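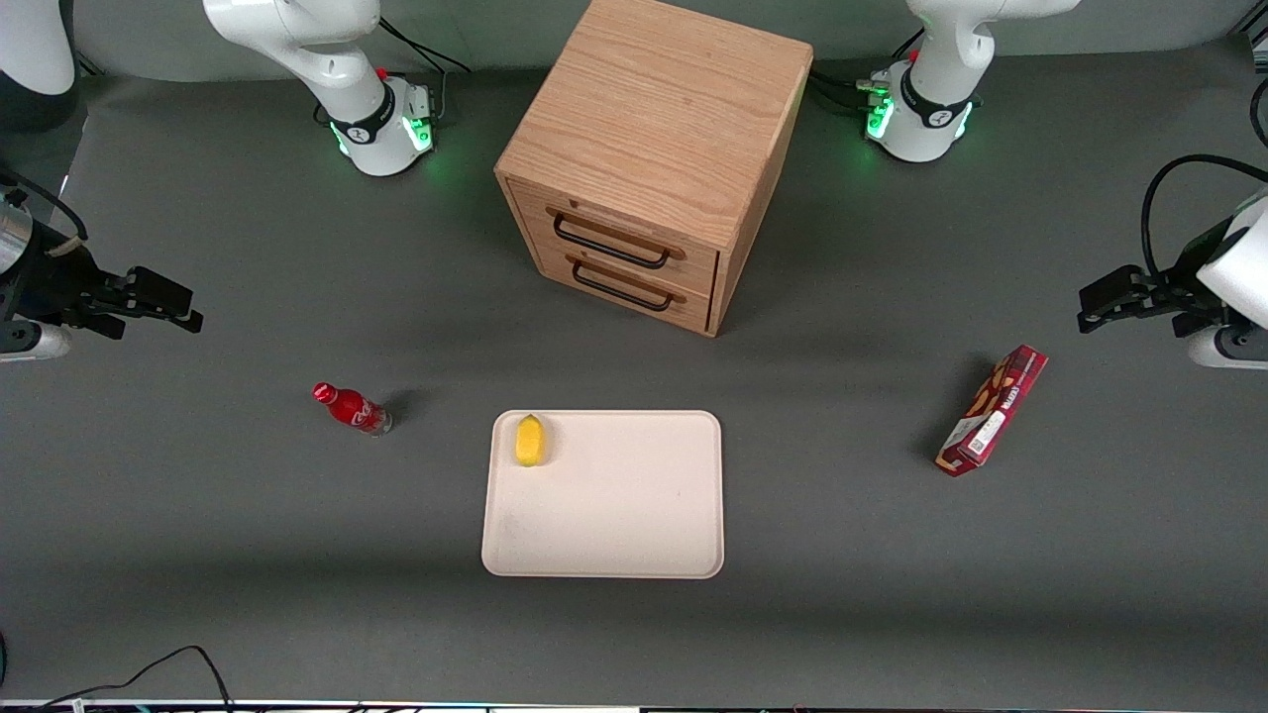 The fault at Hudari's two-arm test bench showed itself in February, during a drawer task the team had already run 150 times. The left arm closed on the handle of the lower drawer, began its pull and kept pulling after the drawer had reached its stop. The cabinet was dragged 20 mm across the table before an operator hit the stop button.

"The force limit was set and it was active," says the engineer responsible for the bench. "It was reading a stale value. The wrist sensor had stopped sending and the controller carried on with the last number it had."

The status light stayed green throughout. It reports the state of the arm's drives, which were healthy, and takes no account of the sensor.

Logs from the Rornen controller put the gap in sensor data at 200 milliseconds on the first occasion. A search of older runs found 23 shorter gaps, none of which had raised an alarm. The cause was a connector at the left wrist, where the cable loop pulled on the plug whenever the hand turned fully inwards.

"We changed the cable first, and that was a mistake. The new one did the same thing within a day."

The loop has been re-routed with more slack. The controller now checks the age of each force reading and halts both arms if one is late. Reinholz, which supplied the sensor, has been sent the logs.

Would the team trust the arm beside a person? "Not on this evidence. The bench stays hands-off while the arms are powered. The late-reading check still has to be tested on the right arm."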